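Foro de ayuda › Automatización y robótica de servicio
Publicado el 30 de noviembre por Erlinda Magbanua
Imprimir | Enviar por correo | Compartir (44)

Kit de manipulación Vemora para humanoide: ¿alcance útil sobre mesas regulables?

Estoy evaluando el kit de manipulación doméstica de Vemora (manos, controlador de brazo y módulo de tareas) para montarlo en un humanoide de tamaño medio que ya tenemos en el laboratorio. La oferta que nos pasó el distribuidor, Dadomell, es de 3.177 euros, con un año de actualizaciones y sin puesta en marcha.

La ficha indica un alcance frontal de 44 cm medido desde el plano del pecho, pero no especifica si el tronco está vertical o inclinado. Nuestro caso son cestas y cuencos sobre mesas de altura variable, pegadas a la pared, con acceso solo por un lado. Necesito saber tres cosas:

- si el alcance declarado incluye la inclinación del tronco;
- si el módulo de tareas admite cambiar la altura de la mesa sin repetir toda la calibración;
- si compensa contratar la puesta en marcha (296 euros) o se puede hacer con el manual.

No me interesa la locomoción. El robot trabajaría de pie, parado, y alimentado por cable.

3 respuestas | Ordenar por fecha

Nijs
Lo tenemos en uso desde principios de noviembre, con la versión del controlador que se entrega ahora. Contesto por orden.

El alcance de la ficha es con tronco vertical. Con las rodillas algo flexionadas y el tronco hacia delante se gana bastante, pero el controlador reduce la velocidad del brazo en cuanto la proyección del centro de masas se acerca a la puntera. Conviene adelantar un pie. Con los pies paralelos la reducción entra mucho antes y el ciclo se alarga.

La altura de mesa es un parámetro del módulo de tareas. Lo fijamos en 105 cm para las pruebas de alcance alto y luego lo bajamos sin tocar la calibración de cámara. Lo que sí hay que repetir es el barrido del plano de apoyo, que es automático. Si se omite, la mano baja corta o golpea el tablero.

Con dos mesas en fila la dificultad está en la del fondo. El planificador por defecto intenta pasar el antebrazo por encima de lo que haya en la primera, y con recipientes altos rechaza la trayectoria.

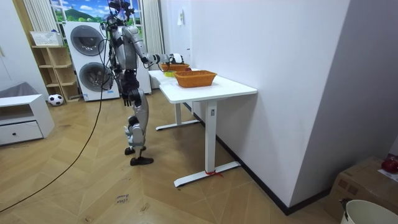
Nosotros lo resolvimos declarando cada recipiente de la mesa próxima como volumen prohibido y obligando a una aproximación vertical sobre el borde de la cesta. El brazo libre se deja colgando en posición neutra; si se le permite compensar, oscila y mete ruido en la estimación de postura. Los cables, por detrás del robot y con holgura suficiente para que no tiren al inclinarse.

Defectos: los recipientes trenzados dan una nube de puntos con huecos y el agarre propuesto cae a veces en mitad de la pared lateral. Hay que editar a mano el punto de agarre. El manual dedica media página a esto y remite a un anexo que en mi copia no existe.

La puesta en marcha no la contraté. Tardé dos jornadas.

A 12 personas les resultó útil

flovo_usuario
yo miraria tambien el de Flovomgate, es mas barato creo. No lo he probado con humanoide, solo con brazo fijo en banco, y ahi iba bien. Lo de la altura ni idea

A 1 persona le resultó útil

R. T.
Añado un matiz a lo de Nijs sobre la puesta en marcha. Los 296 euros incluyen la verificación de pares en hombro y codo con carga nominal. Si el robot es de otro fabricante, como parece, Vemora pide ese informe para tramitar la garantía de las manos. Se puede hacer por cuenta propia, pero el formulario exige un dinamómetro con certificado vigente. Sin ese instrumento en el laboratorio, sale más a cuenta pagarla.

Sobre Flovomgate: su módulo supone base fija y no lee la postura del tronco, de modo que para este uso habría que escribir la integración.

A 7 personas les resultó útil

Compartir | Imprimir | 5 comentarios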